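The bucket shelf, and other small victories

Every June I get the same itch. The windows are open, the light comes in low across the back room at about the time I'm making coffee, and I can suddenly see every single thing I've been ignoring since winter. The windowsills. The top of the fridge. The corner behind the door where the broom lives, and where the broom has apparently been growing a little gray sweater of its own.

So I did what I always do. I made a list, I made a second cup of coffee, and then I went to get the cleaning things out from under the sink so I could begin. And that was as far as I got, because the cleaning things were filthy.

I don't know why this surprises me every year. I pour dirty water down the drain, give the bucket a shake, shove it back in its spot and shut the cupboard door on it, and then I feel very pleased with myself about the floor. Meanwhile the bucket sits in the dark with a ring around the inside and a crust of something down at the bottom. My grandmother would have had words. She kept two buckets, one for washing and one for rinsing, and both of them hung upside down on nails by her back steps, clean enough to carry peaches in (and in August she did carry peaches in them).

I have more buckets than she did, which is nothing to brag about. There's the tall blue one that came with a mop I no longer own. There's a galvanized one I bought at the Urmont flea market because it was pretty, and which leaks. There's the little one with the pour spout that I use for the tomatoes. And there are the black plastic ones, plain as can be, which do nearly all the real work in this house and get none of the thanks.

I decided to wash the whole lot before I touched a single windowsill. It took most of the morning and I enjoyed it far more than I expected to.

My method, if you can call it that, is mostly patience. I run a couple of inches of hot water into each one with a good squirt of dish soap and let them sit while I do something else. I've tried the fancy powders over the years, and they do work, but dish soap and time will get you most of the way there and you won't have to open a window. After the soak I dump the water, take a sponge and do the inside first, going around the wall in circles and then down into the seam where the side meets the bottom. That seam is where the trouble is. If a bucket smells, it is nearly always the seam.

Then comes the outside, and I'll admit I used to skip the outside altogether. Who looks at the outside of a bucket? But the bottom of it sits on your clean floor, and whatever is stuck to it gets set down in every room you carry it to. Now I tip the bucket over on its side, hold on to the rim with one hand and scrub with the other, and I do the base end as thoroughly as I do the inside. 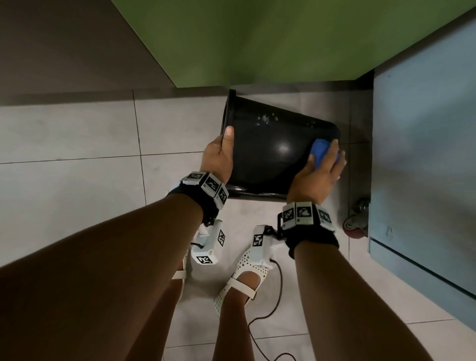
Blue sponge, black bucket, and the base end getting its turn.

Black plastic is a funny thing to clean. When it's good it has a lovely shine to it, almost like a piano, and when it isn't, every pale speck stands out like stars. Mine had collected all sorts by this point. There was paint from when I did the hall closet, and a chalky sort of film that our water leaves on everything from the kettle to the shower door. For the film I use plain white vinegar on the sponge, give it a few minutes, and wipe. For the paint I use my thumbnail and a bit of stubbornness. A plastic scraper would be smarter, and I do own one, but I have no idea where it is. (It will be in the garage. Everything I can't find is in the garage.)

A word about sponges while I'm here. I buy them in the big packs, 36 at a time, and I used to be terribly stingy with them in spite of that, rinsing and wringing and rinsing again until they came apart in my hand. These days I keep one aside for buckets and bins and nothing else, with a corner snipped off so it can't wander back to the dishes. It lives in an old soap dish at the very back of the cupboard. When it gets sad I throw it out and snip a new one, and I try not to hear my grandmother sighing.

The last part is the drying, and I think I learned this later in life than I should have. If you stack buckets while they're damp, they grab on to each other and you'll be sitting on the floor with one between your knees, pulling like you're in a tug of war at the county fair. I set mine upside down along the porch rail with a clothespin under one side of each rim to let the air in, and I leave them there until after lunch.

While they dried I finally dealt with the cupboard itself. Out came everything, including a can of Pelance furniture polish that I believe moved here with us, and a bag of rags made mostly of one old flannel nightgown. I wiped down the shelf, laid a fresh piece of liner, and put back only what I use. The polish went. The nightgown rags stayed, because there's still nothing better for a mirror.

And then I did something I've been meaning to do for ages, and cleared the low shelf by the back door so the buckets could have a place of their own. No more cramming them in around the pipes. They sit open side down in a row, smallest to largest, and the leaky galvanized one is on the end holding clothespins, which turns out to suit it very well.

I never did get to the windowsills. By the time everything was put away the sun had moved around to the front of the house and I couldn't see the dust anymore, so I took that as permission and sat down with a sandwich. The list is still on the fridge -- windowsills, top of the fridge, the broom's little sweater -- and I've added the garage at the bottom in very small letters. If I find that scraper I'll let you know.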